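Talks > Building Materials > Moisture in Indoor Wood > Speaker notes

Wood moisture in occupied rooms: what the Areck readings show
Speaker notes, 20 October 2020 session

Start with the title slide up. Skip the biography. State the question: how far does the moisture content of ordinary indoor wood move during a heating season, and how much of that movement matters to people who make, install or repair the wood?

Definitions first. Moisture content is the weight of water in the wood divided by the oven-dry weight of the wood, given as a percent. Equilibrium moisture content is the value the wood settles at if temperature and relative humidity are held steady. In a house they never are. The wood is always moving toward a value that has already shifted by the time it gets close.

Note for the audience: relative humidity does most of the work here. Temperature has a direct effect on equilibrium, but within the range people live in it is small. The indirect effect is the large one. Cold outside air brought in and heated has a low relative humidity, and the wood follows it down.

Slide: the Areck set. 309 rooms, each with a Pluvilero logger on an inside wall, reading temperature and relative humidity. A subset also had pin-meter readings taken by hand on one piece of furniture and one floorboard. The loggers ran for over two years, so most rooms have two complete heating seasons. Rooms with gaps in the record were kept in the set but left out of the seasonal plots. Say this out loud, it was asked about in May.

Limits of the data. Areck is a cold inland town and the housing is mostly detached. Do not carry the absolute values over to a coastal site. The shape of the curves should carry over, the levels will not. Kitchens and bathrooms are reported separately from the rest.

Slide: seasonal curve, all rooms. Three features to point at with the cursor.

The drop at the start of heating is steep. Air in the room dries within days of the heating going on.

The wood lags. Thin unfinished pieces follow in days to weeks, thick or finished ones in weeks to months. The pin readings on the furniture reach their low point well after the loggers do.

The recovery in spring is slower than the drop. Part of this is that the air itself recovers slowly. Part is sorption hysteresis -- wood gaining moisture settles at a lower value than wood losing moisture at the same humidity. Do not go into cell wall chemistry here. There is a backup slide.

Pause for the room to read the axis labels. The vertical axis is moisture content, the earlier handout had relative humidity on it and some people will be holding the old one.

Slide: direction of movement. Shrinkage along the grain is small enough to ignore in most indoor work. Across the grain it has to be allowed for. Tangential movement, along the growth rings, is commonly close to twice the radial movement, but the ratio depends on species. A flat-sawn board therefore changes width more than a quarter-sawn board of the same species, and it tends to cup as well.

Ordinary interior wood, next two slides. Keep them up while going through exposed faces: a tabletop has an upper face open to the room and an underside that is often finished differently. A floor exchanges moisture mostly through its top face. A box has an inside volume of air that buffers its inner faces when the lid is down. 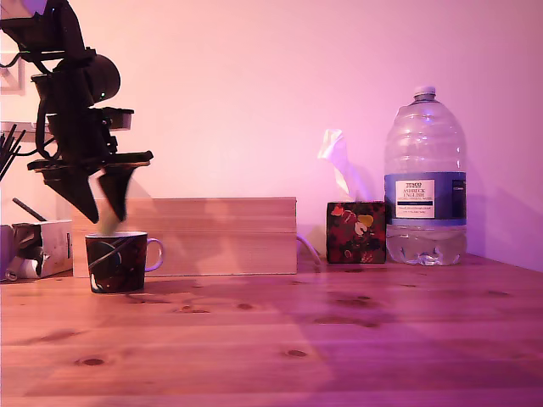 Table and upright board, then a box on planks.

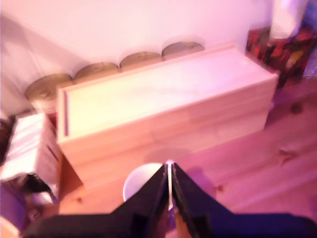 Does a coat of varnish keep wood from moving with the seasons?

It slows the exchange of moisture and leaves the end point where it was. Given a long enough dry spell, a varnished board reaches nearly the same moisture content as a bare one. The benefit is that short swings are smoothed out, so a wet week or a dry week passes before the board has responded much. Finish both faces alike. A board sealed on one face only takes up and gives off moisture unevenly, and uneven moisture is what makes it cup.

Slide: lag by thickness. The plotted times are for unfinished softwood boards in still air. Doubling the thickness more than doubles the time, and for diffusion through the thickness alone the expected factor is four. The measured points fall under that line. The likely cause is surface resistance, which matters more for thin boards and flattens the curve at that end. Leave it at "likely". The set was not designed to separate the two effects.

If someone asks about end grain: moisture moves far faster along the grain than across it, so a short piece with open ends responds through its ends. This is why unsealed board ends check first. Sealing the ends in storage is cheap and works well.

Slide: the Gernelitz comparison. Same loggers, same mounting height, a smaller group of rooms, milder winters. The drop in autumn is present but shallower, and the low point arrives later. Furniture readings at Gernelitz were taken with a different pin meter. The two meters were compared on the same blocks before the work started, and a fixed correction was applied to the Gernelitz values. Species correction was applied in both places. Readings taken through a finish were thrown out if the pins had not reached bare wood.

Mention meter error here and do not hurry it. Resistance meters are least reliable at the dry end of their range, and the dry end is where indoor wood sits in winter. Differences between rooms can be trusted further than any single value. Anyone who needs the single value should cut a sample, weigh it, dry it in an oven and weigh it again.

Slide: what to do with this. Store wood in the room where it will be used, stacked on spacers so that air reaches both faces. Check it with a meter at intervals and wait for the readings to level off. A fixed number of days on a label is a poor substitute, as the lag depends on thickness and species and on how wet the load was to begin with. If a panel is fitted in late winter it is near its narrowest, so leave room for it to grow. If it is fitted in late summer, expect gaps.

Solid tops should be fixed to their bases with slotted screws or buttons. Glued cross-grain joints over any real width will either split or pull apart. Plywood and similar sheet goods move much less in plane and can be fixed rigidly in most cases.

Humidifiers. They reduce the winter drop where they are run steadily. In the Areck rooms with portable units the record shows daily swings on top of the seasonal curve, which thick wood barely registers. Condensation on cold windows sets the upper limit before the wood does.

Backup slides, only if time allows: sorption isotherms, logger calibration, and the Muriithi spreadsheet layout for converting logger output to equilibrium values. The spreadsheet expects hourly readings. Fill short gaps by straight-line interpolation and leave long ones blank.

Last slide is the list of sources. Leave it up during questions.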